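Writing Letters Again

Feb 28, 2021
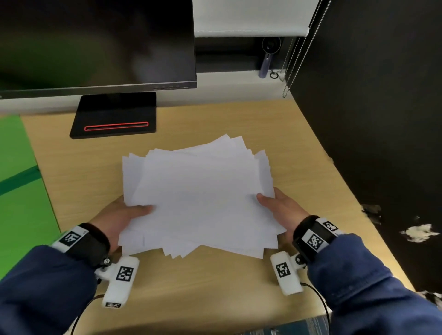
A stack of plain white paper, not exactly squared up.

I've been writing letters this winter, real ones with stamps, and I have to tell you I'd forgotten how much I like it! It started when my old neighbor Annunziata Grasso moved in with her daughter last September and told me at the curb, very firmly, that she does not do email. So I promised I'd write, and then of course I put it off until after the holidays (sorry, Annunziata).

My first one was terrible. I wrote two pages about the weather and the price of oranges, and my hand cramped up so badly I had to stop and make tea. She wrote back within the week anyway, three pages in that lovely slanted script, mostly about her daughter's stove and a cousin I've never met, and I read it standing in the hallway with my coat still on.

Since then I've added Dörte Engelhardt, my roommate from years ago, who answers on the backs of concert programs, and my uncle, who hasn't answered at all but I'm told he's pleased.

I don't bother with fancy stationery. I tried some once and was so afraid of spoiling it that I never got past the greeting. Plain paper is friendlier, and if I make a mess of a sentence I just cross it out and keep going. Dörte says the crossed-out parts are her favorite anyway.

If you'd like a letter, leave me a note in the comments and I'll get in touch for your address.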